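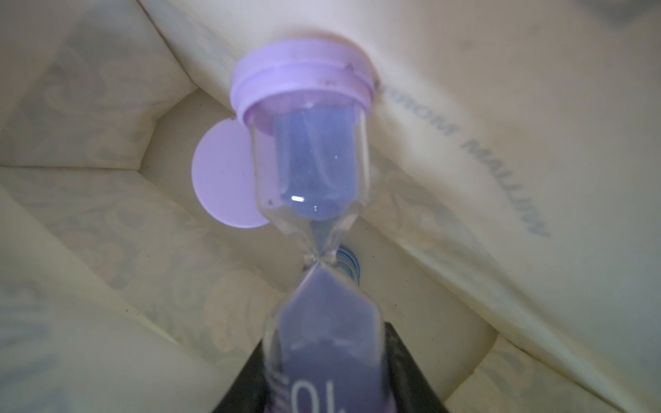

Problem

Bei der Auswertung der Sanduhr-Versuche mit Clonar stimmt die Zustandsschätzung nicht mit den Handlabels überein. Betroffen ist die Klasse »läuft«. Steht die Uhr senkrecht zwischen den Fingern und fällt Sand durch den Hals, gibt Clonar in vielen Episoden trotzdem »ruht« aus. Bei liegenden Uhren ist die Ausgabe in Ordnung.

Der Fehler fällt im Gesamtwert kaum auf, im Vergleich der Methoden aber schon, denn gemessen werden soll ja gerade, ob die Handgelenkkamera allein ausreicht, um das Drehen der Uhr als abgeschlossen zu erkennen.

Umgebung

Standort: Horkthorpe, Greifplatz mit Handgelenkkamera
Zustandsschätzung: Clonar, Standardkonfiguration
Greifstrategie: Gremirel
Objekte: kleine Sanduhren mit farbigen Kunststoffkappen, unter anderem lila mit Aufdruck 10 und rosa mit Aufdruck 15
Vergleichsmethode: Okafor (nur Kappenlage, kein Blick auf den Sand)
Status: in Bearbeitung
Priorität: mittel

Schritte zum Nachstellen

1. Testsatz mit 50 Episoden laden.
2. Clonar ohne Glättung über die Zeit laufen lassen.
3. Ausgabe mit den Handlabels abgleichen, nur Klasse »läuft«.

Ergebnis: 14 Episoden falsch als »ruht« markiert. Zweiter Durchlauf mit neu gestartetem Rechner, gleiches Ergebnis, wieder 14, dieselben Episoden. Zufall beim Laden scheidet damit aus.

Verlauf

09:20 – Verdacht auf die Schriftmaske. Clonar sucht den Aufdruck, um oben und unten zu unterscheiden. Je nach Griff steht die Zahl in der Aufnahme gespiegelt und auf dem Kopf. Maske abgeschaltet, neu gerechnet. Keine Änderung. Maske wieder eingeschaltet.

09:55 – Belichtung geprüft. Auf dem Glas liegen kleine helle Reflexe, die Schwelle dafür war aber hoch genug eingestellt. Testweise verschoben, keine Änderung.

10:30 – Fehlerhafte Episoden einzeln angesehen. In allen hält der Greifer die untere Glaskammer. Sie ist dann sehr nah an der Kamera und unscharf, der Hals liegt etwas unter der Bildmitte. Der Sandfaden ist dünn, für das Auge aber zu erkennen.

11:10 – Bildausschnitt der Halsregion ausgeben lassen. Clonar legt ihn fest auf die Bildmitte und verkleinert ihn danach. Bei liegenden Uhren passt das, weil der Hals dort nahe der Mitte liegt.

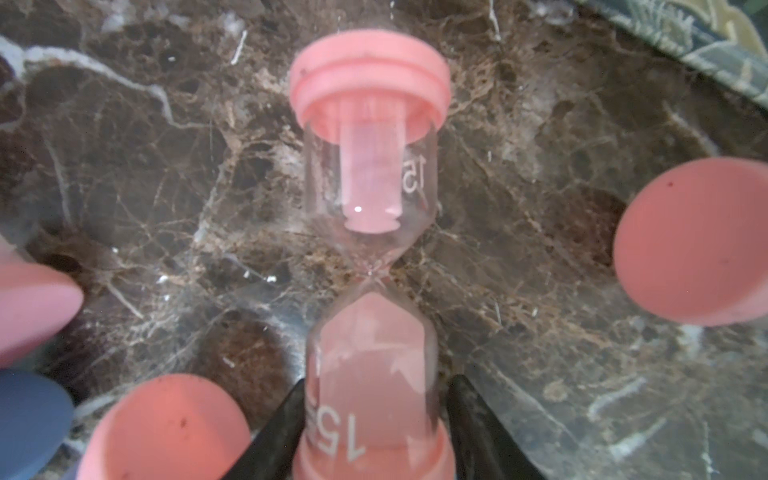 Der feste Ausschnitt stammt noch aus der ersten Versuchsreihe, in der es nur den liegenden Griff gab. Für den senkrechten Griff wurde er nie angepasst. Nach dem Verkleinern bleibt vom Sandfaden nichts übrig, und der Schätzer sieht nur Glas und Hintergrund.

11:45 – Ausschnitt an die erkannte Engstelle gekoppelt, Verkleinerung für die Halsregion abgeschaltet. Neuer Durchlauf über denselben Testsatz: noch 6 Episoden falsch.

13:15 – Die restlichen Fälle haben eine andere Ursache. Dort findet die Kantensuche eine Falte in der Unterlage und hält sie für die Engstelle. Auf der gesteppten Polsterfläche kommt das vor, auf der Marmorfläche bisher nicht. Die Aderung im Stein stört offenbar weniger als befürchtet, die Linien sind zu fein.

Bewertung

Die bisherigen Zahlen für Clonar in der Klasse »läuft« sind zu niedrig und sollten nicht in die Vergleichstabelle. Okafor ist nicht betroffen – die Methode wertet den Hals gar nicht aus. Gremirel ebenfalls nicht, die Griffe selbst waren gültig. Die Episoden müssen also nicht neu aufgenommen werden, ein neuer Rechenlauf genügt.

Offen

– Kantensuche auf den Bereich zwischen den Fingern begrenzen
– Testsatz nach Unterlage getrennt auswerten
– Alte Tabelle im Methodenteil als vorläufig kennzeichnen
– Konfiguration mit neuem Ausschnitt ins gemeinsame Verzeichnis legen, alte Fassung behalten

Das Ticket bleibt offen, bis der Lauf mit begrenzter Kantensuche vorliegt.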